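Wirnar Gripper Comparison, Simulated Tabletop Set
Data card, May release

Summary
This set supports the comparison of two gripper models, Drimover and Bassey, mounted in turn on the same simulated arm. It contains 235 episodes, all rendered. No physical hardware was used.

Cameras
Each episode is stored with two synchronized views. Camera placement varies between episodes, and some placements give close views of a textured surface with little else in sight. These are retained and carry the tag "low content" in the index.
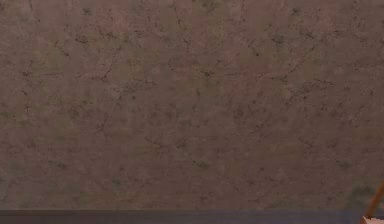

Maricruz Robles: I would leave the low-content views out of the default split. They slowed our controller tests and did not change the ranking of the two grippers. A flag at load time would be enough.

The request was accepted. Users may now exclude tagged views when loading the set; the default remains unchanged.

Tasks
Objects are grasped on or above a gray tabletop, with other items left in place nearby. Each episode ends after 30 seconds or on release of the object. Wrist markers are included for pose checks and should be masked before training on appearance.
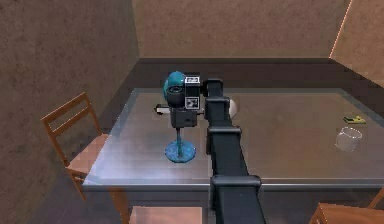 Figure 2. Grasp of a teal object with a round, flat base.

Known limits
Contact friction is fixed at one value for both grippers. Clear objects are rendered faintly and may be missed by depth estimation. Results should not be taken as a measure of performance on real equipment.

Maintainers
Meriem El Fassi, Vasco Caldeira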